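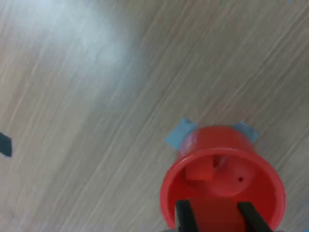 Copos, cubinhos e uma mesa comprida

A galeria demorou a sair, eu sei, e peço paciência a quem me escreveu a perguntar por ela desde o verão. Entre mudanças de prateleiras, duas constipações e uma caixa de correio que insiste em encher sozinha, fui deixando estas páginas para depois — e depois, como sempre, passou a ser outubro de 2019. Mas cá está ela, e com mais conversa do que eu tinha prometido, porque quem me conhece sabe que não consigo escrever só uma linha debaixo de uma fotografia.

O tema desta vez são os copos de plástico, aqueles de cor viva que toda a gente tem em casa e de que quase toda a gente se esquece até ao dia em que há uma festa ou uma criança pequena a aparecer para o lanche. Eu tenho um fraquinho por eles desde miúda. Em casa da minha avó havia uma pilha enorme no armário de baixo, já meio baços de tanta lavagem, e cada neto tinha a sua cor. A minha era o vermelho, e ai de quem bebesse pelo meu! Quando a família toda se juntava em janeiro, para os anos do meu avô, éramos 13 à mesa e as cores não chegavam, de maneira que os primos mais novos tinham de partilhar, com muito choro e muita negociação pelo meio.

Começo então pelo vermelho, que abre a página lá em cima e que, para mim, tinha mesmo de ser o primeiro. Gosto dele assim de perto, com a boca virada para nós e aquele rebordo grosso e redondo que apanha a luz. Lá dentro o vermelho fica mais fundo, quase de cereja. Reparem nos dois bocadinhos de fita azul-clara colados por fora, no cimo: é um pormenor de nada, mas o azul em cima do vermelho alegra-me sempre o dia. E o tampo por trás, de um bege acinzentado com os veios a correr em diagonal, deixa a cor fazer o trabalho todo.

Um aparte para quem coleciona, que eu sei que são alguns por aqui. A minha coleção vai em uns 207 copos, se contarmos os que estão rachados (eu conto). Os de que mais gosto são os da Morin, que têm a parede grossa e um peso simpático na mão, e logo a seguir uns da Stivunberg que comprei numa feira de velharias, embrulhados em jornal, a uma senhora que não os queria vender separados. Trouxe a caixa inteira, claro. Vinha lá também uma tampa da Verkudberg que não serve em nada do que eu tenho, e que continua na gaveta à espera do copo certo.

Sobre limpeza, que é a pergunta que mais recebo: água morna, sabão neutro e um pano macio. Para manchas de sumo ou de chá, uma pasta de bicarbonato deixada uns minutos e depois muita água. Não uso palha de aço em copo nenhum, nem nos que já estão riscados, e guardo-os sem os encaixar à força uns nos outros. Já perdi um amarelo lindíssimo por causa disso e ainda me custa falar no assunto.

A segunda fotografia é mais de conjunto, e é a minha preferida das duas. O copo vermelho faz companhia a um azul-clarinho, ambos de pé, de boca aberta e com o rebordo enrolado, em cima de uma mesa comprida de tom castanho-avermelhado. Pela mesa estão também dois cubinhos azul-escuros, daqueles que pedem logo para ser metidos dentro de um copo. Passei tardes inteiras da minha infância nisto, a tirar e a pôr, a tirar e a pôr, e garanto que não há brinquedo caro que ganhe a dois copos e duas peças pequenas. Ao fundo, na ponta esquerda, está o micro-ondas prateado pousado numa caixa de arrumação transparente, com umas coisas amareladas lá dentro. Eu tenho uma caixa parecida debaixo da minha bancada e recomendo: ganha-se um lugar de arrumo onde antes não havia nenhum, e vê-se de fora o que lá está guardado.

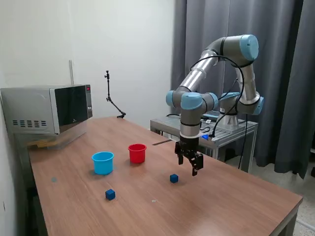 Lalit Solanki: Que bom ver a galeria de volta! Cá em casa o jogo era atirar as peças para dentro dos copos a sete passos de distância, e quem falhava lavava a loiça. Fiquei com uma dúvida sobre o bicarbonato: também o usas nos copos foscos? Tenho uns da Evow, verdes, que ficaram com um anel de chá no fundo e tenho medo de os estragar.

Lalit, obrigada pela visita, e que bela maneira de arranjar quem lave a loiça! Nos foscos uso sim, mas com menos tempo e sem esfregar: espalho a pasta com a ponta do dedo, deixo estar o tempo de pôr a mesa e passo por água. Se o anel não sair à primeira, repete no dia seguinte, com calma. Experimenta antes na base, pelo lado de fora, que se ficar alguma marca ninguém dá por ela. E depois manda-me uma fotografia dos verdes, se faz favor, que verdes da Evow eu só tenho um, e está rachado.

Para a próxima galeria estou a juntar jarros e tigelas de plástico das mesmas cores. Quem tiver peças que queira mostrar pode escrever-me pela página de contacto, com duas ou três linhas sobre a história de cada uma. Aceito textos compridos, como devem calcular.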